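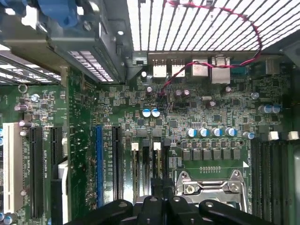 Figure 1. Inside a desktop computer, with the rear connectors along the edge of the board.

Keeping Old Desktops in Use: A Study of Repair and Reuse in Clatdale
Term project report, Environment and Society

1. Background

Schools and offices in Clatdale replace their desktop computers on a fixed schedule, and many of the machines still work when they are taken away. Our group wanted to know where they go. The town has one recycling yard, Kandholm, and one repair shop that takes desktops, Vieira. The public library also runs a drop-off shelf on Sunday afternoons.

We asked two questions. How many of the desktops handed in during the spring term were used again? And what stopped the rest from being used?

2. Method

We followed 41 desktops handed in at the library shelf. Each one got a paper tag and a line in a shared spreadsheet. We wrote down the age if the owner knew it, the reason for giving it up, and where it went next. We did not open any of the tagged machines ourselves. The shop did that and gave us its notes.

We also left a short survey at the library desk and at the Grestavetti apartments, where two of us live. We printed 600 copies, which was far too many. Most of the answers came from Grestavetti, so the survey says more about renters than about homeowners.

3. Results

Of the 41 desktops, 8 went back into use. The other 33 went to Kandholm, where the yard sorts them by material and ships them out.

The most common reason written on the tags was "too slow." Broken parts came second. Several owners wrote that the computer worked fine but that they had bought a laptop and needed the desk space.

The survey answers were similar. People said they kept old computers in a closet because they were worried about personal files on the drive – many did not know that a drive can be erased or taken out before the computer is given away. A few people thought the yard charged a fee. It does not charge for household items.
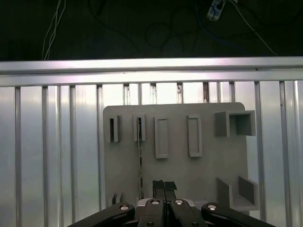 Figure 2. Cables above an aluminum rail.

4. Problems with the study

The spreadsheet was edited by all of us and two rows were overwritten in the third week. We rebuilt them from the paper tags. We also had no way to check the ages people gave us.

Our sample came from one shelf in one building. Offices that send their machines straight to Kandholm are missing from it.

5. Suggestions

The library could put up a sign about erasing drives, with the yard's hours and the words "no fee for households." We priced a run of 1,000 flyers as well, but a sign is cheaper and would reach the people already bringing things in.

A later group could tag machines from the schools. The district office told us to ask again in February, before the next batch is replaced.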